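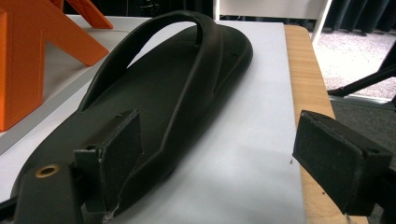 Shoe picking data, first weekend with the handheld gripper

dorgate_dan
Posted Apr 6, 2024

Finally got a full day in on the footwear set and I had a blast! The goal is a policy that can pick up a single sandal from any angle and place it next to its mate. I recorded 200 demos with the handheld, all black flip-flops on the white board, and I'm hooked. You get into a rhythm after a while and the hours just go.

I'm running the Clano recording scripts with almost no changes. My plan is to train on everything tonight and see what comes out. Anybody done shoes before? Mugs were easy compared to this – the strap gives you two or three sensible places to grab and I kept switching between them.

montes_fan
Oh nice, shoes! Which grasp did you settle on? Strap or sole?

dorgate_dan
Mostly across the sole, near the heel. I did a batch by the strap too. Here's one from the sole batch, I love how this view shows the whole approach:
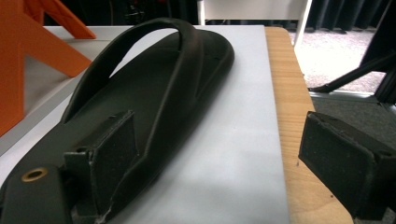

Left pad against the side of the sole, right finger still open.

clulletti
Great stuff, but I'd split those batches before you train. Mixed grasps on the same object gave me a policy that hovered halfway between both and closed on air. I lost a week to that.

montes_fan
I don't agree with that at all. If your model can handle more than one mode, variety is exactly what you want. I've trained on 100 mixed demos of spray bottles (neck and body) and it picked one and stuck with it every time. Throwing away half the data because it's "messy" is a habit from older methods.

clulletti
Spray bottles stand up though. A flip-flop lies flat and you have maybe a finger's width of sole to work with. I'm not saying throw it away, I'm saying label it so you can compare. Costs you nothing.

dorgate_dan
OK labeling is easy, the batches are in separate folders already. I'll train 3 runs – sole only, strap only, everything – and post all of them.

tapeandfoam
Question about the contact. Do you always touch with one finger first and then close? I used to do that and the policy learned to shove the object across the table.

dorgate_dan
Not always, no. I like bringing one side in first because it feels natural, but now you have me worried, haha. I should go back through the clips and see how often I do it.

montes_fan
I'd leave them in! People pick up shoes that way. A little push is fine as long as you end in a good grasp.

tapeandfoam
Fine on a smooth board, sure. Try it on carpet and tell me how it goes.

clulletti
Other thing, black sandal with black fingers. My worst failures were always dark on dark. Get 4 pairs in different colors before you record another big batch, even cheap ones.

dorgate_dan
Yes!! Color was next on my list. There's a terrible neon green pair at the store by my place and I'm weirdly excited to buy it. Runs are queued, I'll post the curves when they're done.

montes_fan
Post the rollouts too, curves tell you very little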